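Tuesday, March 3, 2020

Print
E-mail

Headset calibration, second pass. Started at the bench before eight with the Wieser optical bracket and the same two tracking stations as yesterday, both on the high mounts. The drift in the left eye view is still present. It shows up as a slow yaw error when the wearer stands still, and it resets when the wearer looks down at the floor markers. That points to the inertial side, so I left the lens settings alone and went through the gyro bias table line by line.

The bias table in the current Tirketti build is read once at startup and never refreshed. I had assumed it was refreshed at every recenter. The note in the code says "see Carnholm spec," and the Carnholm spec has no such section in the copy I have. Wrote to Vasiliki Andreadis to ask which revision she was working from when she did the port in September.

Ran the standing test with the old table and then with a table written from a fresh five-minute rest log. Old table: 2,261 samples out of tolerance over the run. Fresh table: 1,948. An improvement, and smaller than I wanted. If stale bias were the whole cause the count should have dropped much further. Something else is feeding the yaw estimate, and my guess is the magnetometer. The steel shelving on the north wall is close enough to matter.

Switched the magnetometer off in the filter and repeated. The drift became smooth, with no reset on looking down. So the reset is the magnetometer pulling the estimate back, and the drift is what it is pulling against. Two faults on top of each other – explains why last week's logs made no sense when I tried to fit one curve to them.

Lâm Trương called before lunch about the walkthrough for Skondthorpe. They want the overlay labels to stay legible at arm's length and also from the doorway. Told him one fixed text size will not do both. We agreed on scaling by distance with a floor and a ceiling, and a fade in the last stretch before a label drops out. He would like it animated. I would like it to hold 90 frames per second first. He will send the label text as a plain list so I can stop retyping it out of slides.

Afternoon on render timing. Median frame time is fine. The long frames are the problem: 57 of them in one lap of the test room, clustered where the wearer turns toward the window side. The occlusion mesh there is far denser than it needs to be. Decimated it by hand and the cluster went away, though the edge of the door frame now shows a slight shimmer where virtual objects pass behind it. Acceptable for the walkthrough, not for release.

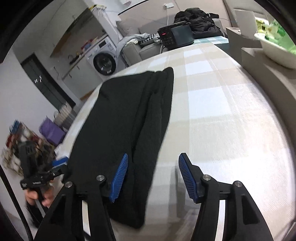
Black knit, folded, on the checked tablecloth.

Read two chapters on filter tuning after dinner. The author treats process noise as something to be measured, then on the following page picks a value that "works well in practice." Marked the page.

For tomorrow:
– Rest log with the headset on the wood stool, away from the shelving.
– Make the bias table reload on recenter, behind a flag.
– Scaling curve for the labels, first version, no animation.
– Ask again about the Carnholm revision if there is no reply by noon.

Battery on the second headset is down to half after a night on the charger. Swapped the cable. Will check it in the morning before blaming the pack.

Print
E-mail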